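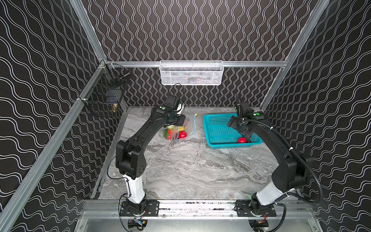 What is a retained grip fault?

It is a fault in which a robot gripper still has hold of something after the controller has recorded it as open and empty. The arm then moves away and takes the held material with it.

**Retained grip** (also *false release* or, in older manuals, *carry-away*) is a class of handling fault in robot cells that move loose items out of flexible packaging. It is most common in two-arm cells, where one arm controls a bag and the other places the contents in a basket or tray. The fault seldom damages the robot. Its usual results are spilled items, torn bags and collisions between the arms, and it becomes a safety matter when an operator reaches in to clear the bag.

## Background

The term appears in the service notes of Clallano, a maker of small sorting cells, from 2014. Early cells handled rigid parts, and a gripper that opened to its commanded width was assumed to be empty. The assumption held well enough for blocks and bottles. Thin plastic film broke it: film can cling to a finger, fold over a fingertip or catch in the gap behind a finger pad while the fingers stand fully open.

Yaw Quartey, a maintenance engineer at Clallano, reviewed 162 unplanned stops at the company's Songate plant and separated them by what the gripper was touching at the time. His classification, with minor changes, is the one still used in the Sowah controller manual.

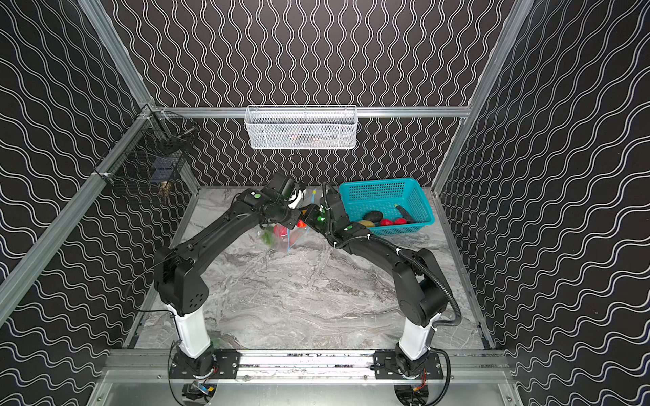
## Types

The Sowah manual divides retained grip into two types. In type A, the item itself stays in the fingers, usually through a soft surface wedged against the pad or a finger that did not travel its full distance. In type B, the item is released correctly and the packaging is kept. The types are easily confused near the mouth of a bag. When both grippers nearly meet just behind a clear plastic bag, with a small red item close to the fingertips, an overhead view gives little basis for deciding which arm would carry film away if they separated. The manual therefore instructs technicians to record the type only after both arms have been stopped and the fingers inspected by hand.

A related condition, *shared grip*, occurs when both arms hold the same piece of film. Some authors treat it as a third type. The Sowah manual lists it as a cause of type B.

## Mechanism

Most grippers of the parallel type report finger position and motor current. A rigid object produces a clear difference between commanded and actual width, and the current rises as the fingers load up. Film produces almost no difference in width. The current rises by less than the normal variation from friction, so the controller reads a closed gripper holding a fold of plastic as a closed gripper holding nothing.

Release has the same weakness. The controller sees the fingers reach the open position and clears the "holding" flag. From that moment the motion planner treats the arm as empty, which changes three settings at once: the speed limit is raised, the clearance around the gripper is reduced and the payload weight is set to zero. A bag that is still attached now hangs outside the volume the planner is protecting.

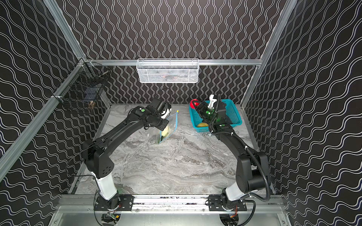
Bag handling makes the fault worse through the position of the load. The contents of a lifted bag collect at its lowest point and pull on the film at an angle to the fingers, so the bag can turn in the grip as it is moved. A zip-top bag held near its blue zipper strip and tilted downward, with a pale yellow item and a green one resting near the bottom, carries its weight well away from the fingertips. If the other gripper is down inside the basket at the same moment, as it is in this arrangement, it has slotted side walls close by and little room to avoid a swinging load. The Sowah manual calls the overlap of the two motions the *exposed interval* and recommends holding the bag arm still until the basket arm has risen clear of the rim.

## The Ostivlow incident

The best documented case took place at the Ostivlow packing site on a Sunday shift in February. A type B fault left a bag attached to the left gripper after a reported release. The arm returned to its waiting position at full speed and the bag struck the right arm at the elbow. The right arm stopped on overcurrent, as designed. The left arm had detected nothing and remained enabled.

An operator opened the side panel and pulled at the bag. The controller read the pull as an outside disturbance and the left arm moved to correct its position, pinching the operator's hand against the rail. The injury was minor. The site report named two contributing conditions:

- A stop on one arm did not stop the other.
- The side panel had no interlock switch. It had been classed as a cleaning hatch.

The report did not find a fault in the gripper hardware. Clallano later issued a controller update that links the stop circuits of paired arms — the change had already been available as a paid option.

## Detection

No single sensor detects retained grip reliably. Overhead cameras lose the fingertips behind the wrist, and clear film gives weak edges under even lighting. Wrist cameras see the fingertips at short range, and for this reason most current cells use one on each arm.

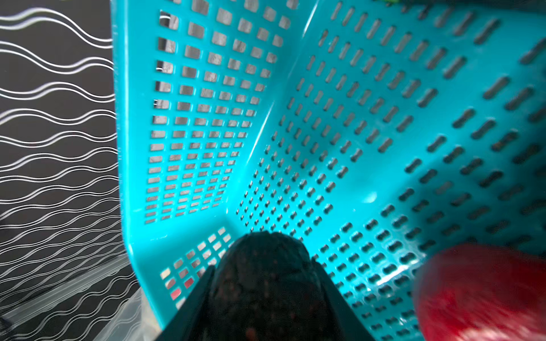 Wrist views bring their own problems. Objects close to the lens are out of focus, perforated or shiny plastic produces glare and repeated patterns that confuse edge detection, and a dark item between dark fingers may be hard to separate from the gripper. Image checks are normally combined with one of the following:

- **Weigh check.** The arm pauses after release and joint torques are compared with those of an empty arm in the same pose. Suited to type A. A nearly empty bag is too light to register.
- **Double open.** The fingers close and open a second time before retreat. It frees many clinging folds but can also catch a new one.
- **Slow retreat.** The first part of the upward motion is made at reduced speed while the camera looks for anything moving with the fingers.

Slow retreat is the only one of these that the Sowah manual requires for film. The other methods are optional.

## Clearing procedure

Standard practice is to stop both arms, remove drive power and confirm that the brakes have engaged before opening the cell. The film is supported from below and then freed from the fingers, starting with the arm that carries less weight. Cutting the bag is permitted if neither gripper can be opened by hand. The "holding" flag must be reset manually for each arm before restart, and the first cycle is run at reduced speed with the basket removed.

## See also

- Overcurrent stop
- Paired-arm interlock
- Payload estimation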